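Tuesday, 4 pm, board wall

Ruby-Lee wants to switch the whole shop to the Flondar cleaner. Tried it on our board against plain water and a rag, 50 strokes each. Flondar did a bit better. Enough to pay for it every month? I doubt it. Henok wiped the Flondar half and he pushes harder than I do, so I wouldn't hang much on this.
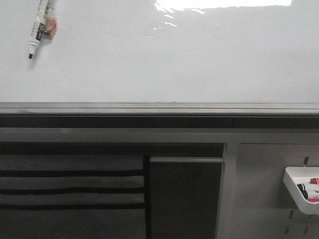 Ghosting is the real complaint, and I'm still not convinced the cleaner has anything to do with it. Sirkka blames the markers. Maybe. With no writing left on the board there are still faint gray smudges, more of them toward the middle and right, and the glare near the top makes it hard to judge anything up there. Next round with the lights off – and one person doing all the wiping.

Supplier claims 750 wipes per bottle. Would like to see that. Order number 2212 on hold until I've talked to Ruaridh.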